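4. Laying out the table and recording your first instructions

By now you should have the arm powered, homed and answering to the Plorkberg control program (if it is not, please go back to section 3, as nothing below will work until it does). This section takes you through setting out the blocks and recording a first run of spoken instructions for Landotero, our study of how an arm learns to push things about when someone talks to it in ordinary language. It is a pleasant job once you have the knack, and most people are quite comfortable with it after an afternoon!

4.1 Setting out the blocks

1. Press Hold on the control panel and wait for the lamp to turn amber.

CAUTION: Never reach over the board while the lamp is green. The rod moves slowly, but it does not know your hand is there.

2. Wipe the board with a dry cloth. Polish makes the blocks slide further than the model expects, and we lost a good part of July to finding that out.

3. Place all eight blocks on the board by hand. There is no correct pattern, and in fact we would much rather you didn't make one. Let some of them touch and leave others on their own, with a fair bit of bare wood for the arm to push into.

4. Check that the square printed marker beyond the far right corner is lying flat with nothing on top of it, then press Release and jog the rod down until its tip rests beside whichever block you would like to begin with.

A layout like the one below is perfectly good for a first run. The rod has come down against the red star, the blue and yellow blocks are huddled together near the middle, and the near half of the board has been left clear.

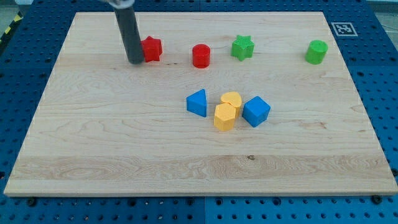 4.2 Recording a run

5. Open Putetti, choose New run and type your initials.

6. Speak one instruction at a time, in whatever words come naturally. "Push the red star over to the green one" is fine, and so is "a bit to the left, no, further". Please don't tidy up your speech for the machine's sake, as Quentin Marchal's early runs were so beautifully phrased that the model struggled with everybody else.

7. Carry on for up to 34 instructions, then press Finish and wait for the tone.

Note: If a block goes over the side, say "stop", press Hold and put it back anywhere you like. The run is still usable. Tick Block replaced before you save it.

8. Save to the Darko folder. Runs left on the local disk are cleared at the next restart.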